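Trastholm store room to reopen on Tuesday

The ground-floor store room at Trastholm reopens on Tuesday at 9 am, after three weeks of refitting by Brannigan. The work covered shelving, lighting and a full repaint in matt grey.

The colour is Nekar 18, a mid-grey chosen to match the corridor. Two coats were applied - the second by roller only.
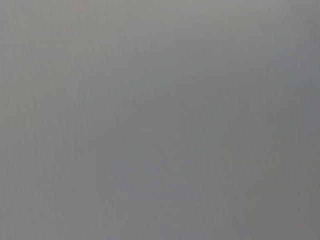
Shelving and access

The new racking has 23 bays and takes 293 standard crates. Labels for each bay are being supplied by Skindivov. Heavy items should go on the lowest shelf. Crates now held in the annexe will be moved back by the end of January.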